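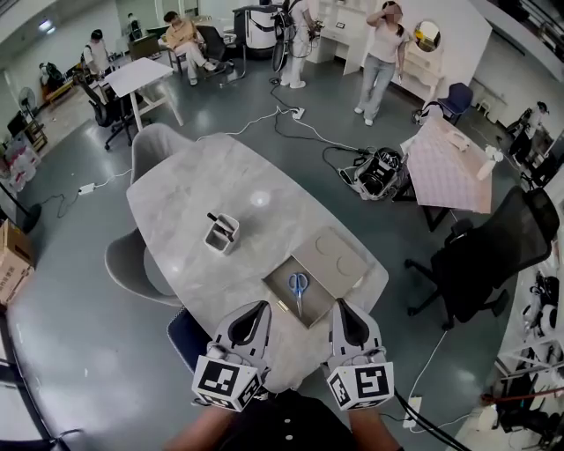

Scissors, tray, pen holder. Tonight's opponents.

Thread: Handheld grippers vs. teleop for small desk stuff

myrtle_g
Task is tidying a desk. Scissors go in the tray, pen goes in the holder, tray gets squared up. I've recorded 55 demos with the handheld pair and my policy has learned one thing very well, and it's hovering. It hovers over the scissors like a man at a buffet. Is it me, or should I have done this on the arms with leader-follower like everybody told me to?

ebashir
Everybody was right. With handhelds you move like a human, and your arm doesn't. Wrist rolls past the joint limit, the replay clips it, and the policy learns from a motion the robot can't make. I teleop everything. Slower, but what you record is what the thing can do.

hazem_h
"Slower" is carrying a lot there. I get up to 40 decent demos an hour with handhelds. On the leader arms I get 5 and a sore neck.

ebashir
Five good ones.

hazem_h
Five where you can watch the operator thinking.

Lehtinen
Myrtle, how long do you wait before closing on the scissors? Hovering usually comes from the demos. You line up, you look, you look again, then you grab. The policy copies the looking. It's very respectful that way.

myrtle_g
Checked a few. I wait a LOT. In one of them I appear to be asking the scissors for permission.

Lehtinen
There you go. Trim the pauses or redo them with a steady approach. I'd redo them.

merja_l
Also check which way the scissors point. In your pic the blades face the grippers. If that's how they lie in every demo, the robot will be lost the first time somebody puts them down the other way around. We did this at Honkanen with a stapler. It could pick up a stapler facing north.

hazem_h
Glossy marble pattern and a bright spot from the overhead light wouldn't be my first choice either. My tracking used to wander on a shiny tabletop. A dull tablecloth fixed it, June before last, and I've been insufferable about tablecloths ever since.

ebashir
Or joint encoders, which have never once been bothered by a tabletop.

hazem_h
Enjoy your five demos.

merja_l
You can do both, you know. We pretrained on 700 handheld demos and finished with a small teleop set for the grasp. Hovering went away. It knocked the pen holder over instead, but with confidence.

ebashir
I could live with that split. I still say look at the joint limits before recording anything else.

myrtle_g
OK, plan: redo the lot without the staring, turn the scissors between takes, run the replay against the limits on the Jarell arm. Does anybody have a script for that last bit or do I have to write it myself like an animal?

Lehtinen
I have one. It's ugly and the comments are in Finnish. Sending it after dinner.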